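Search this site Go

Last updated 14/06/2018

Sorting out the tea tray: a morning at the Foltau guesthouse

I'd been told the coffee corner at Foltau was worth the drive, and I'm a sucker for a good coffee corner, so I went. The manager met me at the door with a mug already in her hand and asked me not to use her name ("my mother reads everything online"), so she's just the manager here.

The place sits at the quiet end of Pacheco, up the hill from the old Ondgate mill. She took it over in March, two years ago, and the first thing she did was throw out the drink station. "It was a basket," she told me. "Everything in one basket! You'd put your hand in for a sugar and come out with a tea bag tied around your finger."

I laughed, but I have that exact basket at home.

She tried glass jars next, and hated them. Guests left the lids off, and the sugar went hard in wet weather. Then she found a supplier, Rernier, that sells plain divided trays to cafes, and she ordered a couple. "I didn't want pretty – I wanted something I could wipe down in ten seconds and put back."

So how much does she get through? She pulled a notebook out of a drawer, very pleased to be asked. Last year it was 1,819 tea bags and 764 sticks of sugar, and on one holiday weekend a single group drank up to 93 cups. "They were knitters," she said. "Knitters can drink."

We stood at the table while she talked me through how she fills a tray. Slim packets get fanned out so you can grab one without dragging up its neighbors, and the crinkly ones just get dropped in. She has given up on making the tea bags behave.
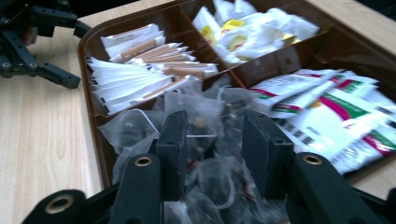

Pyramid tea bags up front, slim packets fanned out at the back left.

"The strings are the problem," she said. "I used to wind every one of them around its tag. Then I thought, what am I doing with my life?" Now she shakes the bags in and lets people untangle their own – and she says they don't mind a bit.

I asked what she'd tell someone starting from scratch. She thought about it for a good while. "Don't fill it to the top," she said, and then, "I always fill it to the top."

We use cookies to improve your visit. Accept Settings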